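Acrylic face mounting vs loose glazing for prints in a bright room
Valldale Framing and Print Forum > Glazing and Mounting

gape_fold
5 Aug 2020
I want several reproductions up in a south-facing hall, boats on a beach and similar seaside subjects. Gitden quote for a clear acrylic panel with the print fixed flat against it, white border left on. A local framer wants to use ordinary glass with a mount. Sheet size is 400 x 423 mm. Which lasts longer? 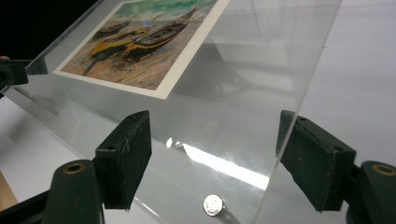
mitrecut
Depends on the adhesive more than the sheet. Full-face bonding can't be undone. If the print is replaceable, fine. If it isn't, use a mount and leave an air gap.

gape_fold
All open edition, so replaceable. My worry is fading.

Tarn_9
Then the adhesive is a side issue. Ask Gitden whether the acrylic is UV filtering grade. Standard clear sheet passes a good part of the long-wave UV, and visible light fades dyes as well. Keep it under 200 lux if you can, which a south-facing hall won't manage without a blind.

mitrecut
Don't agree that it is a side issue. Acrylic moves with temperature far more than paper does. I had a bonded panel from Zunditz lift at two corners by September, after one summer over a radiator.

Tarn_9
Over a radiator, though. That is a siting fault. I have nine bonded panels on inside walls and none has lifted.

mitrecut
Fair, but he has said it faces south. Direct sun on a dark print will warm it just as well.

plainsawn
Corner fixings would get round most of this – drill the holes oversize so the sheet can move, and leave the paper unbonded. Clean with a damp microfibre cloth only. Ammonia sprays will craze the surface in time.

gape_fold
Would unbonded paper not cockle?

plainsawn
Slightly, in a damp house. Hinge it along the top edge and let it hang.

gape_fold
Going with filtering grade, corner fixings and a blind. Will ask Gitden for a revised price.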